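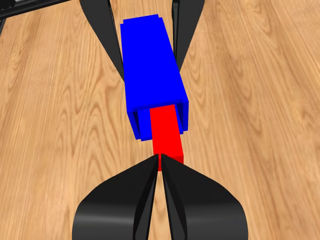
Nuanchan Meesuk has stayed in eleven-dollar dorms and in rooms at ten times that, and she would like to know why every hotel that opens near a lake now calls itself a retreat. Her comment came in under our opening notice, and we are answering it in public.

CURNERHOLM, 11th August – The Zurano Lakeside Hotel opens its second building to guests today, adding 118 rooms to a property that many people in town thought was large enough already. We heard them. Whether the new building earns its keep will depend on the winter, and we make no promises about that.

Rooms in the new building start at 3755 a night in local money, breakfast included. Rooms in the old building stay at 1670, breakfast extra. Most of the old ones face the parking lot. The new ones face Lake Tandov, though on the two lowest floors the trees get in the way from spring until fall, and the booking page says so.

Our own sales agency, Sima, wanted us to use the words "unspoiled" and "hidden gem." The ferry lands 8 minutes' walk from our front desk and is full most weekends in summer, so we left them out.

Meesuk also asked about the spa. It is a sauna and a small pool. A larger one was in the first plans and was dropped over cost. Guests who booked on the strength of those plans can cancel for a full refund until the end of December.

"I've read a lot of hotel pages that say 'steps from the water' and never say how many steps," she wrote. "If the lake is down a hill, say it's down a hill."

The lake is down a hill. There is a paved path with a handrail, and a shuttle runs each morning and late afternoon – not at midday, when most people seem to want it. We are looking at the timetable.

Bookings for both buildings are open at the front desk and by phone. Pets are allowed in the old building only.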